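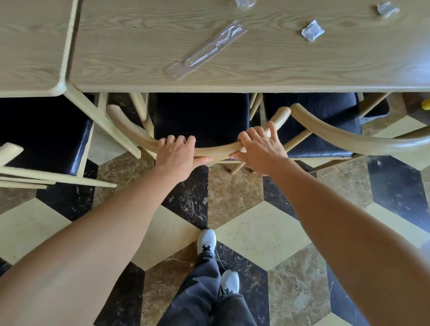

Clearing a restaurant floor after a cleaning robot stops with a false obstacle

Written by Kwan-ho Kwok, last changed 2024-04-03

This page is for staff who close a dining room where the Dronley floor robot works at night. The fault is always the same on our side. The robot drives between the tables, stops, shows "path blocked" and waits there until the morning. In November we had it 13 times at the Mugo branch, and every time the log said obstacle, but the aisle was free for a person to walk.

We found two causes. The first is a chair that stands a little out from the table. The second is thin clear plastic, for example the wrapper of a cup or a spoon. The laser does not see it well, the brush pulls it in, and the motor current goes up. After that the robot reports a blocked path, which is the wrong message. I have asked Zendia, our service company, to change it.

Step 1. Stop the robot the safe way

Press the red button on top and wait 60 seconds. Do not lift the robot by the front bumper. If the brush is still turning after you press the button, switch off at the main switch on the back and call Zendia. Never put your fingers near the brush before the light is off – one of our colleagues got a cut on his thumb in this way.

Step 2. Pick up the plastic

Start with the floor, then do the tables, so that nothing falls down later on a clean place. Look under the table edges and beside the entrance. Clear film is difficult to see on a shiny tile with a dark pattern, so bend down and look from the side. Take it by hand and put it in the bin.

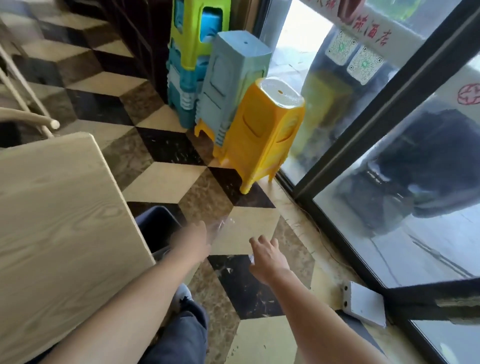

A broom is not good for this job, because the film sticks to the floor and the broom passes over it. Also check for cables near the door. The robot can climb a thin cable, but it sometimes turns on it and loses its position on the map.

Step 3. Put the chairs back

Hold the back rail with both hands and push the chair straight in until the seat is under the table. If you push with one hand only, the chair turns, and one leg stays out in the aisle.
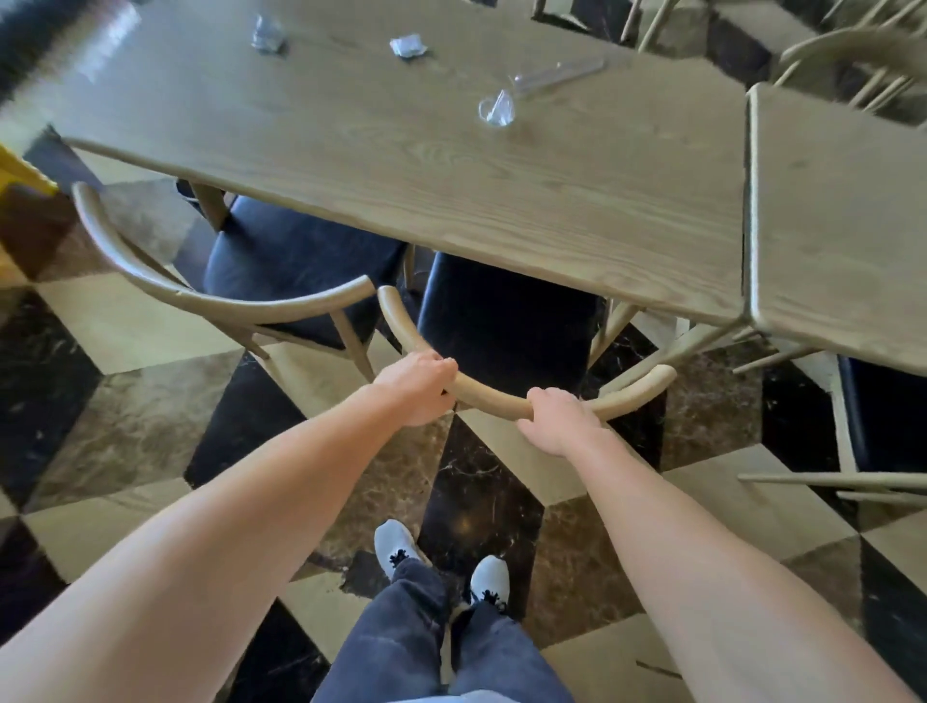
Step 4. Clear the fault and test

Open the Sorska app, choose "Faults" and confirm the message. If the brush current is over 200 on the screen, take out the brush and look for plastic on both ends. Send the robot on one short round and stay with it. If it stops again at the same place, save the log before you restart.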